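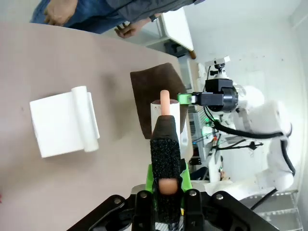
The care of a shared table is among the least regarded duties of any establishment that serves the public, and it is commonly left to whoever happens to be nearest. At the Plallorport Reading and Refreshment Rooms, the work has been given a written standard of its own. A brown cloth laid flat and a white cup or container within reach of it, on a broad tabletop with a curved edge, will be familiar to anyone who has cleared up after a meeting, and it is with such ordinary surfaces that the standard is concerned.

Features > House and Premises > Surface Care

The Long Table, Properly Kept

Friday, August 21, 2026
By Wilfredo Sebastian

The Rooms hold 21 long tables, divided between the reading hall, the refreshment hall and the Samonte Wing. They are used for lectures, suppers, children's craft mornings and the sorting of donated books. In the course of a single month they may be set and cleared 306 times. Until last year, each department cleaned its own tables with its own supplies, and the results differed a good deal from one hall to the next.

Rūta Vītola was appointed head of housekeeping after 15 years at the Clevska, a residential college where the dining tables were inspected daily. She began by asking the staff of each hall to bring out whatever they used. The refreshment hall produced sponges and a quantity of spray. The reading hall relied on paper towels. The Samonte Wing had a single metal scraper, which had left marks on two tabletops and has since been withdrawn.

"We had good people working with whatever was in the cupboard," Ms. Vītola said. "I wanted the cupboard to be the same everywhere, and I wanted everyone to reach for things in the same order."

The order she adopted is simple. Dry matter is taken up first, with a scraper or a roller according to its size. Liquid is dealt with next, and the cloth comes last. A damp cloth passed over crumbs or paper scraps will carry them down the table and press the smallest into the seams. Staff are asked to look along the surface from one end before beginning, as small bits are easily missed from directly above.
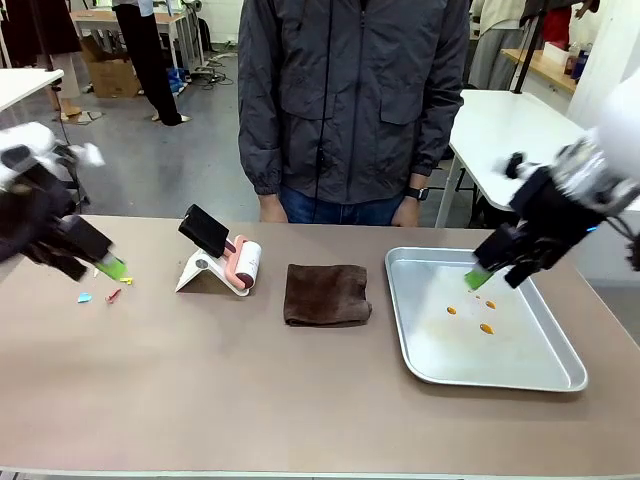
The choice of tools received close attention, and several kinds were tried before a list was settled. Scrapers were the subject of most of the discussion. A green scraper set with its blade flat against the tabletop, close to a few scraps of blue and red and some tiny yellow bits, is in the position the standard requires: the blade pressed to the surface and the debris close by it. The same tool may be used in a shallow aluminum tray, where drops of liquid can be drawn together before they are wiped. Trays with rounded rims are preferred for this purpose, as a cloth will follow the curve without catching.

The lint roller was a later addition. It was proposed by the craft mornings, whose tables collect thread and glitter that no scraper will lift. Rollers are to be used only on a dry surface, and the outer sheet is to be changed as soon as it ceases to hold. The towel is microfiber, in a dark color, and is folded in four so that a clean face can be turned outward as each becomes soiled. Towels are laundered separately from table linen and without fabric softener.

Personal articles have a rule of their own. Telephones, stands, cups and papers are moved to one side by their owners where possible. Staff do not lift a telephone from its stand without asking - a point on which members had expressed firm views.

Not every proposal was accepted. A plan to fit covers to the tables in the refreshment hall was set aside on grounds of expense, having been priced at 3000 dollars before installation. The Mirnier Room, with its older waxed tables, remains outside the standard and is cared for by hand with a dry cloth only.

Ms. Vītola intends to review the list in the spring. The question of where the rollers should be stored in the Samonte Wing has not been settled.

Related Features
Linen Counts and the Weekly Laundry
Caring for Waxed Tables in the Mirnier Room
A New Supper Service at Plallorport
Book Donations: What the Rooms Can Accept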